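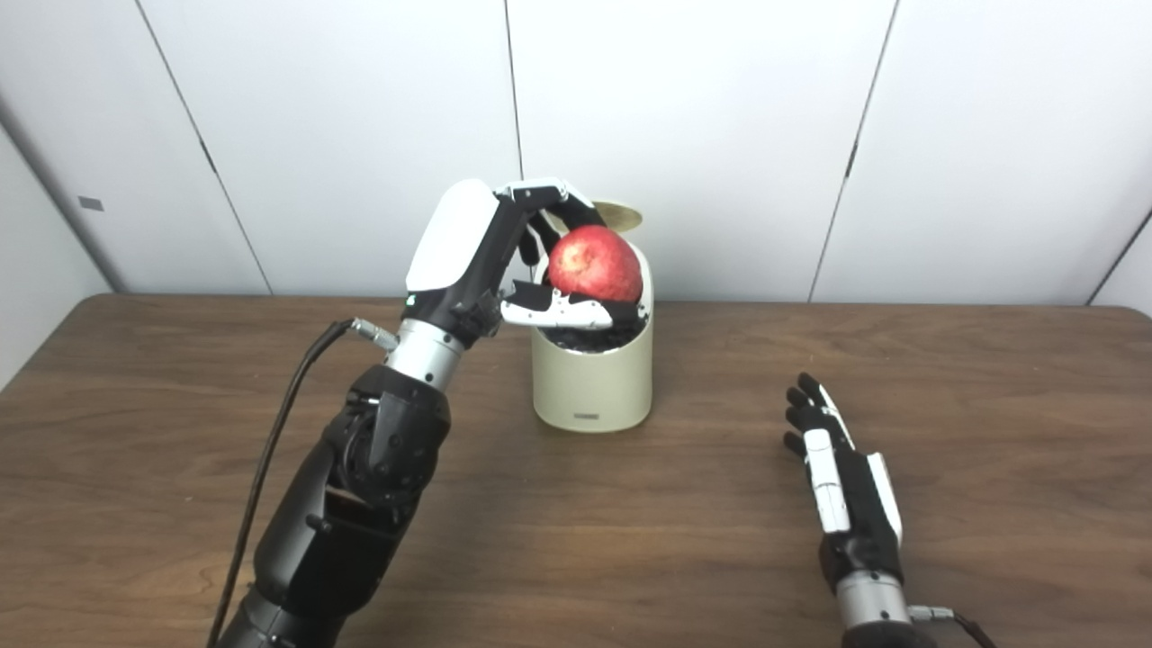

The Apple Pot

Mehwish had carried the cream pot home from Drikska on the bus, on her lap, with both arms round it and her shopping wedged between her feet. It was a short, wide thing, plain as porridge, and she loved it! She loved it so much that she rang her aunt from the bus stop to tell her.

"A pot," said Kulsoom Hashmi down the phone. "You went out for a coat."

"They didn't have the coat. They had this."

"What does it do?"

"It holds things," said Mehwish, and hung up before she could be asked which things.

By four in the afternoon it was on the brown table, and it looked as if the table had been waiting for it. She walked round it twice. She tried it by the wall, then nearer the middle, then by the wall again, and every time the light slid over that soft matt side and she felt thoroughly pleased with herself. Then she went and fetched an apple.

There was only one in the house. It had come from the tree at Gough, where Nighat Hayat let everyone in the lane pick as many as they could carry each October, and it was the last of a bag that had once been too heavy to lift. A proper red, this one, dark and shiny, with pale freckles all over it as though someone had flicked a paintbrush. Mehwish had been saving it. She had turned down two perfectly good chances to eat it already, once with cheese.

Kausar came in from the garden with his boots still on and saw the pot.

"Is that for the lemon pips?" he said. "I've got sixteen of them soaking on the windowsill."

"It's for the apple."

"One apple?"

"To begin with!"

He bent down and looked inside. "It's black in there."

"I know. Isn't it marvellous? Think how the red will look."

He did think about it, to be fair to him. Kausar Niazi was a man who could give his whole mind to an apple if you asked him nicely. He pulled out a chair, sat down with his chin on his fists and his eyes level with the rim, and said that she should go slowly, as it would be a shame to bruise it now.

So it went slowly. The apple came over the top of the pot and stopped there, just above the opening, and for a moment the two of them simply admired it, the red over the cream with the dark waiting underneath.

"Don't put it in yet," said Kausar.

"I wasn't going to."

"It's better just there, isn't it? Just before."

"Oh, it's so much better just before," said Mehwish.

The doorbell went. It was Tahira Swati from next door, wanting to borrow a whisk, and she was brought straight through to the table without being given one.

"Look at that!" said Mehwish.

Tahira looked. She had a cake half mixed at home and flour up to her elbows, and she stood there on the kitchen mat for quite a long time.

"That's one of Nighat's," she said at last. "I ate all mine. I had the last one in the bath."

"Were they good?"

"They were the best apples I've ever had in my life," said Tahira, and her voice went a bit odd. "Are you going to eat it?"

Kausar looked at Mehwish. Mehwish looked at the pot, which was every bit as lovely as it had been on the bus, and then at the apple, and then she opened the drawer for a knife.

"Get the cheese out," she told him. "And three plates. Tahira, sit down, the cake can wait."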